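The Small Kitchen at Natau

It took Seung-woo Maeng a good while to get to the subject of toy kitchens, mostly because he wanted to talk about soup first. He had made some that morning, too much of it as usual, and he insisted that we both have a bowl before I got my notebook out. I didn't argue. It was good soup, and it led us where we were going anyway.

"My grandmother let me stir," he said. "That was my job, and I took it very seriously. She had a stool for me and a spoon that was far too long, and I don't think I ever stirred anything that needed stirring. But I remember it better than I remember school."

Maeng runs the playroom at Natau, a family center on the second floor of an old shoe store, and he has been collecting and lending out toy kitchen things for 16 years now. Families come up the stairs on weekday mornings, pick out a tub, and take it home for a month. There were 265 pieces when he last wrote up his list, in September, and he apologized to me for the list, which is in pencil and has a good many crossings-out.

I asked him what goes into a tub, expecting a short answer. I should have known better by then – he put down his spoon and started moving the salt and pepper around the table to show me.

"You want something to cook on, and something to cook in, and something to eat from," he said. "After that I get fussy. I like a colander, a big one if I can find it. Grown-ups always go for the little cakes and the pretend coffee, and the children go for the colander. They wear it, they look through the holes, they put the cat's toys in it. And then one day they put the fruit in it and carry it to the sink, and you think, well, somebody has been watching at home."
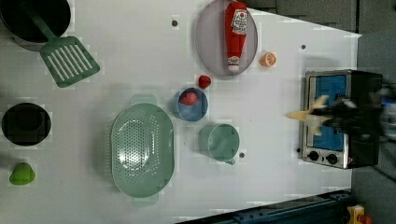
Woo, whose twins have borrowed from the center for two years, told me that the fruit is what goes missing at her house, and that she once found a strawberry in her winter boot and wore it to the bus stop without noticing. She has stopped looking for lost pieces before the last week of the month. By then, she said, most of them have wandered back to the stove by themselves.

Maeng laughed for a long time when I passed this on. He doesn't charge for lost food, and he never has. Pots are another matter. He is fond of the black ones, which he says look like they belong to somebody who cooks, and he'd like them back, please.

He is just as particular about spatulas. "A slotted one," he said. "Children love slots. They'll flip an egg, they'll flip a sock, they'll flip a plate, and they'll do it forty times and offer you every single one."

What he doesn't care about is matching. Most of the plates and bowls came in ones and twos from yard sales, and a lot of the food was left over when the day care on Zavar Street closed its doors. Green sits next to lavender and blue, and so far he has had no complaints from the cooks. He did buy a matched set once, and it spent most of its first year on the shelf.

Before I left he washed our bowls, and I dried, and he told me all over again about the stool and the spoon. The stool is still in his kitchen, under the window, with a plant on it. He gave me a jar of soup for the drive home.

The playroom at Natau is open weekday mornings, and tubs can be borrowed for a month at a time. Maeng asks that everything be washed in warm water and dried before it comes back.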